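Wavell Hand-Held Grippers, reviewed after one long winter of garment folding
Posted September 24, 2024 by Letay Beyene

I've been meaning to write this one up since May, when our pair of Wavells showed up in a box much too big for them, and a few of you have written in asking how we're getting on. So grab a cup of tea, because I do tend to go on a bit.

For anyone new to the blog, our little group works on teaching arms to handle cloth, and for the past year that has meant baby clothes, pet clothes and anything else small enough to be properly annoying. We used to gather our demonstrations by teleoperation, with one person steering two arms from a desk while somebody else kept a hand near the stop button. It works, and I'm fond of it, but my goodness it's slow. A tired operator could take most of a minute to pinch a collar, and the learned policy picked up every bit of that dithering along with the good stuff.

The Wavell approach is to leave the arms out of it while you're recording. You hold a gripper in each hand, you fold the garment, and the recordings are matched afterwards to the jaws on your robot. The idea has been doing the rounds for a while, but this was the first pair we'd tried where the jaws were close enough to our own that we didn't have to fudge anything.

What I love most is how quickly people get the hang of them. My colleague Ojārs Avotiņš, who had never folded a onesie in his life by any method, was making usable recordings before lunch on his first day. You feel the fabric slip through the handles, you adjust without thinking, and that little adjustment ends up in the data. On the desk rig we never got it at all!

Now, the results. We collected 725 folds with the Wavells across 23 garments and trained the same policy we'd been using all along, with no changes to the network. For comparison we had 115 teleoperated folds, which had taken us longer to gather (I still wince at that). We then tried both policies on eight garments neither had met before. The Wavell policy was clearly better at the first grasp, especially on sleeves and trim, where the old one liked to hover and then grab a fistful of table. On the final fold, the two were much closer than I'd hoped. If the first crease went in crooked, neither of them had much idea how to rescue it.

I should be fair and say this isn't a clean comparison. The two sets are very different sizes, and we haven't yet trained on a matched 115 from the new set. It's on the list, and I'll post the numbers when we have them, flattering or otherwise.

A few grumbles. They're bulky, and on a tiny garment your two hands end up closer together than is comfortable, so you learn to keep your elbows out. The cables are a nuisance. I'd happily pay extra for a longer pair, and we've taken to checking where they lie before every recording after one too many snags. My wrists were sore after a full morning, too, so we now swap folders often and nobody is allowed to be heroic. The manual is thin, and the section on calibration seems to have been written for people who already know how.

Would I buy them again? Yes, quite happily, if cloth is your thing and you've got more hands than arms. If you mostly move rigid parts from one bin to another, I'd stick with teleoperation and spend the money on a better chair. Next up I'm hoping to borrow a set of the Kavix ones for the same garments, and if anyone has used theirs on stretchy knits, please do leave a comment, I'd love to hear how you managed the calibration.

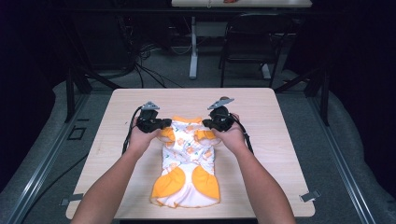

One gripper to each top corner of a small printed outfit with orange trim.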